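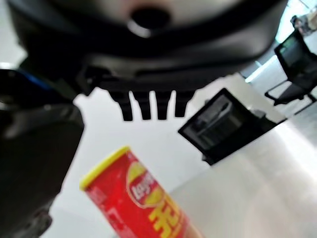

本報告は、Sengar社の把持支援キット「Flinow」を借用し、店舗の商品補充を想定した作業に使えるかどうかを調べた結果をまとめたものである。Flinowは手首に取り付ける小型カメラと、その映像から把持位置の候補を出すソフトウェア、操作用の画面からなる。購入を検討している研究室や学生チームが読むことを想定し、導入の手間と、実際に使って困った点を中心に書く。手首カメラは対象物に近づいても映像が途切れないのが利点だが、視野の上半分は黒いハウジングでほぼ占められ、対象を捉えられるのはその下に限られる。赤い筒型のポテトチップス缶でも、黄色い蓋は指状の突起のすぐ下に見えるが、胴の下側は画面の外に出る。この見え方が、後で述べる候補位置のずれに関係していると考えている。

1. 背景と目的

前年度のチームは、頭部カメラだけで棚の商品をつかむ課題に取り組んだ。棚の外からは位置がよく分かるものの、手を伸ばすと手自身が商品を隠してしまい、最後の数センチが操作者の勘に頼る作業になっていた。報告書には「手元の映像が必要」とだけ書かれており、具体的な方法は残っていなかった。

今年度はカメラの自作も検討した。しかし、取り付け部品の設計と画像処理の両方を授業期間内に終える見通しが立たなかったため、市販のキットを評価する方針に変えた。候補のうち、学生向けの貸出制度があり、ロボットの機種を限定していないFlinowを選んだ。8月に貸出を申し込み、後期の開始に合わせて受け取っている。貸出期間は2か月で、延長はしていない。

目的は次の通りとした。
・説明書だけで導入できるかを確認する
・筒型の容器と小型の容器について、把持の成否を記録する
・頭部カメラと併用したときの操作のしやすさを調べる

2. 導入の手順

取り付けは付属のブラケットを手首に固定し、ケーブルを腕に沿わせて制御用PCにつなぐだけである。ねじの締め付けに特別な工具はいらない。ただし、ケーブルの長さに余裕がなく、肘を伸ばしきると引っ張られるので、途中で延長ケーブルを買い足した。購入する場合は最初から用意しておいたほうがよい。

ソフトウェアのインストールは説明書の通りに進んだ。つまずいたのは手首とカメラの位置合わせである。説明書では付属のボードを机に置いて撮影することになっているが、ボードをどの高さに置くかが書かれていない。低すぎると指がボードに重なり、認識に失敗する。Sengarの窓口に問い合わせたところ、翌日に追加の資料が届いた。この資料は最初から同梱してほしい。

映像の遅延は、操作画面の表示で最大140ミリ秒だった。ゆっくり手を近づける作業では気にならない。手首を大きく回すと映像が一瞬遅れてついてくるため、操作者によっては酔いやすいという意見が出た。

3. 試験の方法

店舗のバックヤードに近い条件にするため、商品棚の横に作業台を置き、台の上の容器をつかんで持ち上げ、別の位置に置くまでを1回の試行とした。対象は、背の高い筒型のチップス缶と、片手に収まる程度の丸い蓋付き容器である。置く向きは毎回変え、倒した状態からの試行も含めた。

操作はチーム内で交代して行った。操作者は画面に出る候補位置を見て、そのまま採用するか、手動で修正するかを選ぶ。採用したか修正したかはログに残るようにした。容器を落とした場合、置いたあとに倒れた場合、途中で操作を中止した場合は、いずれも失敗として扱う。
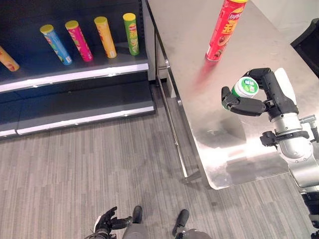

小型容器の試行では、親指を先に下側へ入れてから残りの指を閉じる順番に統一した。Flinowの標準設定では全部の指が同時に閉じるため、軽い容器だと指が当たった拍子に逃げてしまう。閉じる順番は設定ファイルで変更できるが、操作画面からは変えられない。ファイルを書き換えるたびにソフトウェアの再起動が必要で、順番を何通りか試すだけで午後が終わった日もあった。

照明にはあまり手を加えなかった。実際の店舗で照明を自由に変えられるとは考えにくいからである。ただ、光を反射する天板の上では、映り込んだ容器の色に候補位置が引かれることがあった。このときは候補を手動で修正し、修正ありとして記録した。艶のない布を敷けば減ることは予備試験で分かっていたが、本試験では使っていない。

4. 結果

試行は全部で125回行い、そのうち失敗は27回だった。失敗の多くは筒型の缶を倒した状態からつかむ試行で起きている。缶の端に近い位置が候補として出され、持ち上げると反対側が下がって手の中で回る、という形がほとんどである。立てた状態の缶では、候補をそのまま採用しても問題なく持ち上がることが多かった。

小型の容器は、閉じる順番を変えてからは安定した。蓋の模様がはっきりしているものほど候補が早く出る傾向があった。逆に、側面しか見えない向きでは候補が出るまで待たされ、待ちきれずに手動に切り替えた例がある。

頭部カメラとの併用については、操作者全員が「手元だけの映像より楽」と答えた。近づくまでは頭部カメラ、つかむ直前からは手首カメラという使い分けが自然にできあがった。Flinowの画面は二つの映像を並べられるが、どちらを大きく表示するかは固定である。切り替えられれば、視線の移動はもっと少なくて済むと思う。

5. 考察

倒れた缶で候補が端に寄る原因は、手首カメラの視野にあると考えている。斜めに近づくと、缶の一部しか画面に入らない。ソフトウェアは見えている範囲の中央を候補にするらしく、缶全体の重心とは一致しない。試しに、少し離れた位置で候補を確定させてから近づくようにすると、ずれは小さくなった。ただし、この方法は本試験のあとに短時間試しただけなので、回数には含めていない。

Sengarの資料には、カメラを手の甲側へずらす別売りの部品が載っている。視野が広がる可能性はあるが、今回は予算の都合で試していない。

候補位置の計算は外部のサーバーを使わず、手元のPCだけで動く。Plondsteadの実習棟は回線が不安定なので、この点は助かった。一方で、PCにはそれなりの性能が必要で、研究室の古いノートPCでは候補の表示が間に合わず、途中からデスクトップ機に替えている。

6. 購入を検討する人へ

立てて並んだ商品を扱う課題であれば、Flinowは導入の手間に見合うと判断する。位置合わせの追加資料は受け取り時に請求しておくとよい。倒れた商品や長い容器を主に扱うなら、別売り部品の貸出も同時に申し込み、先に見え方を確認することを勧める。

閉じる順番の変更が画面からできない点は、指の多いハンドを使うチームには不便である。平行グリッパーなら関係がない。

7. 今後の予定

来年度は、台の上に加えて棚の中での把持を対象にする。棚板が上にあると腕の通り道が限られ、手首の向きもほとんど選べない。今回のログと変更後の設定ファイルは研究室の共有フォルダに置いてあるので、引き継ぐチームはまず設定ファイルのコメントを読んでほしい。貸出品は延長ケーブルを除いてすべて返却済みである。

提出日:2022-01-31
Flestedville校 ロボット実習 把持班

関連する報告
・頭部カメラのみによる棚商品の把持(前年度)
・Plondstead実習棟のネットワーク利用メモ
・Flinow 位置合わせ手順の補足
・筒型容器の持ち替え動作の検討
・貸出機材の申請と返却について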